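# Mastby to Droltlow by the old railway path
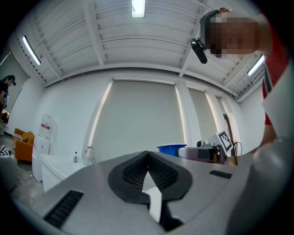

Putville Walking Club – members' pages

28 December 2019

I finally did the full length of the old railway path in November, after doing bits of it for years. Several people at the club Christmas meal asked me for the details, so I have written it up properly. It is 72 kilometres from the car park at Mastby to the bus shelter at Droltlow, and I took four days over it. Fitter members could do it in three. Moushumi Ekanayake did it in two when she was training for something longer, but she didn't stop for lunch.

The line closed to passengers a long time ago and the track was lifted a few years after that. Most of the bed is now a public path. There are two gaps where the land was sold and you have to go round by road. The leaflet from the library shows only one of them.

**Day one, Mastby to Putville**

I started late, at twenty to ten, as the first bus was full of schoolchildren and the driver wouldn't take any more standing. The path begins behind the old goods shed. There is no sign. Go through the gate next to the bottle bank and turn left.

The first few miles are flat and dull. You are in a cutting with brambles on both sides, and at that time of year it was very wet underfoot. I was glad of boots. After the second bridge the ground opens out and you can see the reservoir. There's a bench there with a good back to it, where I had my flask.

The surface improves a lot once you reach the Putville boundary, where they have put down crushed stone. I got home at half past three and slept in my own bed, which I don't count as cheating. Jarosław Krajewska says it is.

**Day two, Putville to Hag Bank**

Fedir Bilyk came with me for this section. It climbs the whole way, though so gently that you hardly notice it except in the backs of your legs. The trains had to manage it with a full load of stone, so the gradient was never going to be steep.

The first gap is just after the viaduct. The viaduct itself is open and has been since the new railings went in. Past it you come to a farm fence with a very clear notice on it, and you have to drop down the steps to the lane. The steps were slippery and three of them have lost their edges. I have reported this to the council twice. Turn right on the lane, keep in single file, and rejoin the path at the crossing keeper's cottage. It adds just over a mile.

The highest point of the line is 1015 feet, marked by a stone post on the left. The figures are worn and you have to feel for them. Fedir thought it would be higher. It was blowing hard and we didn't stay.

We stopped the night at the bunkhouse on Hag Bank. Clean, cheap, one working shower. Take your own tea towel. The kitchen had two big pans and no small ones, so we heated a single tin of soup in something you could have bathed a dog in.

**Day three, Hag Bank to Cortés**

People always ask about Cortés. It is a group of nine houses and a chapel, and it got its name from a mine owner who had made money in Mexico or said he had. Locally it is pronounced to rhyme with "mortise". The railway had a halt there, and the platform is still in place with a birch tree growing out of it.

Fedir went home by bus in the morning, so I was on my own for this stretch. It's the best part of the whole route. You go through the long tunnel, which is lit from eight until six, and come out on a shelf above the river. I saw a dipper, two buzzards and one other walker, a man with a very old dog in a coat. We agreed that it was cold.

Do take a torch for the tunnel anyway. Four of the lamps in the middle were out. It is 2252 feet long according to the plate at the western end, and it bends, so there is a part where you can't see either entrance.

The second gap is the one the leaflet leaves out. Half a mile before Cortés the path stops at a builder's yard. There is a way round by the river when it's low. It wasn't low, so I went up through the wood and along the top road, and came into Cortés from the wrong side with mud up to my knees.

I stayed with Weronika Makowska, who used to lead our Sunday walks before she moved out there. She is well and sends her regards to everyone. She did a lamb stew and dried my socks on the stove.

**Day four, Cortés to Droltlow**

Downhill and easy. The path is tarmac from the sawmill onwards, shared with bicycles, and most of them ring. I was in Droltlow by one o'clock and had egg and chips at the café in the square. The bus back to Putville goes at ten past two and ten past five and at no other time.

**Some practical points**

- Map: the ordinary walking map is fine, but you need two sheets, and the join comes in the tunnel.
- Water: taps at Putville station house and in Cortés chapel yard. The one at Hag Bank is turned off in winter.
- Food: nothing between Putville and Cortés. The shop marked at the viaduct has been shut for years.
- Phones: no signal from the stone post to the far end of the tunnel.
- Money: I spent less than I expected. The bunkhouse only takes cash.

Samran Thammasiri is thinking of putting the route on the spring programme as four separate Saturdays, with a hired minibus at each end. The hire would come to 200 pounds a day, so it depends on how many want to come. If you're interested, put your name on the sheet at the January meeting or ring him at home, before nine in the evening please.

I left a green fleece hat on the bench by the reservoir. If anyone is over that way, I would like it back.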